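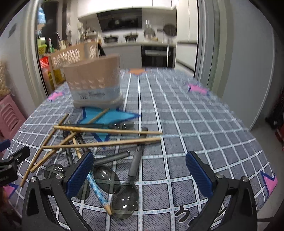 Benedito Tavares reported that the left finger on the Binthorpe gripper was still closing late after the June service, and asked that this be dealt with before the other items. Agreed.

1. Gripper fingers

The delay shows at the start of the closing stroke and clears once the finger is moving. Brittany Fehr had swapped the left and right pads and found no change, so the pads are ruled out. Suspicion falls on the joint. Two screws had been found slack at the last check and were tightened by hand, with no torque recorded.

Benedito asked whether overtightening could produce the same symptom. Brittany thought it could — the joint should swing freely with the drive disconnected, and this had not been tried. To be done before any parts are ordered.

2. Pads

The dark blue textured pads stay in use. Chopsticks and plastic spoons are the test items, picked from a mixed pile on the tablecloth. Thin handles lying flat remain the hardest case. Brittany asked for the pads to be wiped before each session and the texture checked for flattening at the tip. Benedito would prefer a fixed replacement interval, but there are no wear records to base one on. Left open.

3. Zeroing

The closed position is being set by eye. Benedito proposed closing the fingers on a 2 mm gauge strip, storing that value, and repeating 3 times. If the readings differ, the joint is to be looked at again before the tool is used. Accepted.

Brittany noted that the zero drifts during warm-up. The tool is to run for 30 minutes before the value is stored.

4. Spares

Dosska can supply finger joints as a pair only. Cumau sells the screws loose, but the head is a different pattern and would need another driver on the bench. Apaza has not replied. No order until item 1 is settled.

Actions

BF: free-swing check on both joints, left first. Record torque on refitting.
BT: gauge strip and written zeroing steps, to be kept with the tool.
BT: chase Apaza for a price on pads.
BF: start a wear log.

Next meeting at 2 pm, same room, once the joint check is done.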